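Field Assistants Wanted - Shorebird Survey, Trulotik Inlet

Applications are open for seasonal field assistants on the Trulotik Inlet shorebird survey. The work starts in March and runs for 7 weeks. There are 2 paid positions, plus places for unpaid participants who can give us a week or more.

About the survey

Trulotik Inlet is a shallow tidal inlet with wide mudflats on its northern side and a sand spit at the mouth. Small waders feed on the flats at low tide and move to the spit and the saltmarsh when the water comes in. Many of them are fattening up for the flight north at that time of year, and a bird that is flushed over and over loses feeding time it needs.

The survey records which species use the inlet, where they feed and where they roost. We have 41 count points, grouped into an eastern and a western run. Each run is walked on the falling tide and again on the rising tide. Roost counts are done from the shore with a telescope, at a distance of 400 metres where the ground allows it.

What the job involves

Field assistants will:

Walk one of the two runs each survey day, carrying a telescope and tripod
Identify and count waders, gulls and terns
Read leg flags and note the colour and position of each one
Record wind, cloud, tide state and any disturbance, such as dogs, boats or birds of prey
Enter the day's sheets in the evening and check them against a partner's
Help with sediment cores at the Cuvar Creek flats, where we sample worms and small bivalves

Start times follow the tide, so some days begin before dawn and others finish after dark. The mud is soft in places and progress is slow. There is no catching or banding in this program.

Who we are looking for

For the paid positions you need to be able to tell the common small waders apart in non-breeding plumage, including at long range and in poor light. You also need a current driver's licence and a first aid certificate, and you should be able to walk several kilometres over uneven ground with gear on your back. Experience with flag reading is useful. A degree is not required.

Unpaid participants don't need to know every species. You will be paired with an experienced counter and can act as scribe until you are confident. You must be 18 or over.

Pay and accommodation

Paid assistants are employed on a casual contract at the field technician rate, with superannuation. Shared accommodation is provided for everyone at Chauhan House, a short drive from the boat ramp. It has bunk rooms, a kitchen and a drying room for boots and waders - bring your own bedding and towel. Food is supplied on survey days. Travel to and from the inlet is at your own cost, but we can collect people from the bus stop in Aridis.

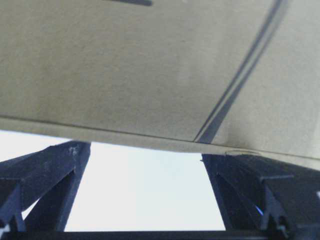
Mobile reception is good at the house and patchy on the western run. A handheld radio is issued to each pair and must be carried at all times on the flats.

What to bring

Binoculars, a broad-brimmed hat, a waterproof jacket, warm layers for early starts and shoes that can be tied on tightly over mud. Telescopes, tripods and clickers are supplied. If you would like to use your own telescope, tell us the model when you apply so we can check that it fits our tripods.

How to apply

Send a letter of no more than one page and a short résumé to the survey coordinator through the contact form on this site. Please include:

Which position you are applying for, paid or unpaid
The dates you are available
Your experience with shorebirds or other field counts
The name and phone number of one referee (paid positions only)

Posted Jan 16, 2022. We will read applications as they come in and contact everyone who applies, including those who miss out. Interviews for the paid positions will be held by phone.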